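The Indoor Clothesline Comes Back to Borville

Friday, October 1, 2021

For most of the year, people in Borville can dry laundry outside. Then the weather turns, the backyard lines come down, and the wash moves into whatever room has space for it. In many homes that is the living room.

Electric dryers are common here, but they don't suit everything. Knit tops shrink, prints crack, and a full load takes power. The Brennan apartments, a group of 200 units on the north side of town, were built without dryer hookups. Tenants there have been hanging clothes indoors since the buildings opened, and a lot of what follows comes from how they do it.

The usual arrangement puts the laundry close to the seating. Shirts go on hangers first, near the sofa, where there is room to shake them out. A white T-shirt on a pale pink hanger and a red hanger beside it are a normal sight next to a gray leather couch, along with the water bottle and the tape measure that ended up on the seat.
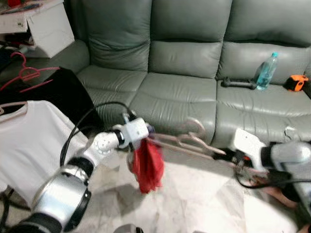 Hangers or Rungs

A drying rack can be used two ways. Small, flat things such as socks and dishcloths go over the rungs. Shirts and dresses do better on hangers, hooked over a rod, because the shoulders keep their shape and there is no crease across the middle. Many people do both on one rack, with the rungs filled last.

Spacing matters more than the type of rack. Two shirts that touch will dry slowly where they touch. A heavy dark garment should go at one end with a gap next to it. Tenants at Brennan who hang laundry in the evening generally leave a hand's width between hangers and turn the thick pieces around before bed. 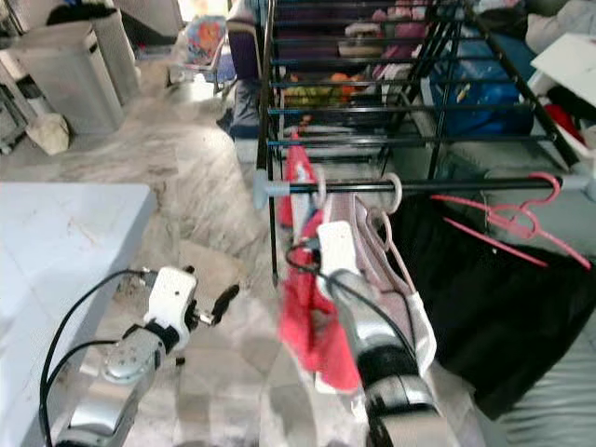 Floors are the other concern. Stone and tile can take a few drips if they are wiped up the same day. Wood can't, and an old towel under the rack is enough to protect it. Racks should stand away from the wall so that air can get behind the clothes.

Price has little to do with results. The folding rack sold by Drudano, a housewares store on Main Street, costs $259 in the large size and holds a full family load. The Dullanex model is a third narrower and comes with 3 removable rods. The store has sold almost 4,000 racks of all kinds since it opened, and December is its busiest month for them.

Moving the Air

A fan does more for indoor drying than extra heat. It should be set low and aimed across the clothes, with a window open a crack if the weather allows.

The basket tends to stay out in the same room, between the children's chairs and the fan, until there is time to deal with it. Clothes left in a heap will wrinkle, and anything still damp in the middle will start to smell by the next day. Sorting by weight before hanging helps. Light pieces can be dry and put away while the jeans are still on the rack, and the rods can be used again for the second load. 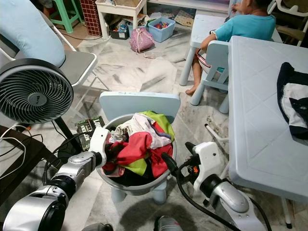
A round gray basket of clothes in front of a child-sized chair, with a floor fan to the left.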